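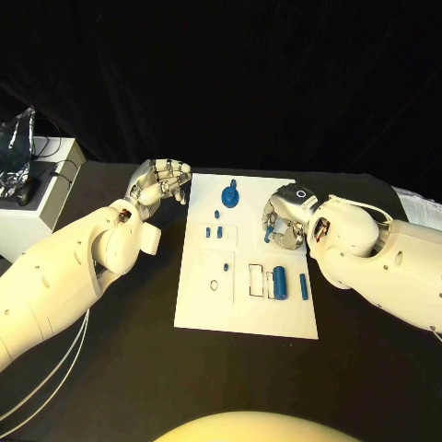 White board laid flat on the dark tabletop, slightly skewed.

April. Milk paint for the Brasstead dresser, second round.

Mixed the batch before lunch. 182 g of powder, base white, to about 200 ml of water from the kettle, cooled until I could hold a finger in it. Added the water in small amounts and worked it to a paste first. Last round I put it all in together and spent the afternoon picking lumps out of the brush. Stirred, left it to stand, stirred again, strained it through the old paint sock. Still some grit at the bottom of the jar. Left that in the jar.

Tint is raw umber with a very small amount of yellow ocher, both from Chauvin. The umber is from the new bag and it is greener than the old one. Marked the lid. If anyone opens the old bag for this job, don't mix the two.

Test strips on the offcuts of poplar and on the back of the drawer bottom, which is pine and has never had a finish on it. The pine drinks the first coat and goes chalky. The poplar is slower. Three coats on each, sanded very lightly between the second and third with a worn gray pad. I did not wet the wood beforehand this time and I think I should have on the pine. There is a hard line where I stopped to answer the door and the strip started to dry. It shows through all the coats.

The old paint on the dresser itself is harder to read than I expected. Inside the left door, where the light never got to it, it is nearly a clean white. On the top rail it has gone the color of weak tea, part dirt and part wax. Cleaned a patch with a damp rag and a drop of soap and it came up two shades lighter. So the match depends on which part we match. My vote is the cleaned patch. Jasbridge want it to sit next to a plain painted wall, and the inside-door white will look new there. 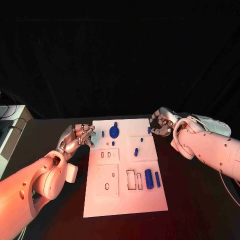 Matching an off-white is mostly a matter of the light it gets looked at in. I had the strips approved in my own head last night under the bench lamp, then carried them to the window this morning and the umber had gone flat and greenish. Any white does this. The board on the dark table has a pinkish cast with the warm light washing over it, and I would have called that a rose white if I had only the picture to go by. From here on, strips get judged at the north window before noon and then once more under the warm lamp, and both notes go on the back of the strip in pencil.

Tried Flevance as the topcoat on one poplar strip. It yellows straight away, even thin. Nice on a dark color, no good here. Wax on the other one -- much closer, and it takes the chalkiness down without much shine.

Still to do: less umber in the next batch, maybe by a third. Damp the pine first. Find the lid for the big jar. The mixed paint won't keep past tomorrow in this weather so anything left goes on the inside of the stool.

Hinges are soaking.

Comments

Did you try the cleaned patch with wax on it before matching? Mine dropped almost a full shade once the wax went on.

-- Good point, no. Will do that before the next batch.

Same trouble with the new umber here. I went back to burnt umber and used less of it.

Workshop notebook | Contact the workshop | Copyright, all rights reserved | Back to top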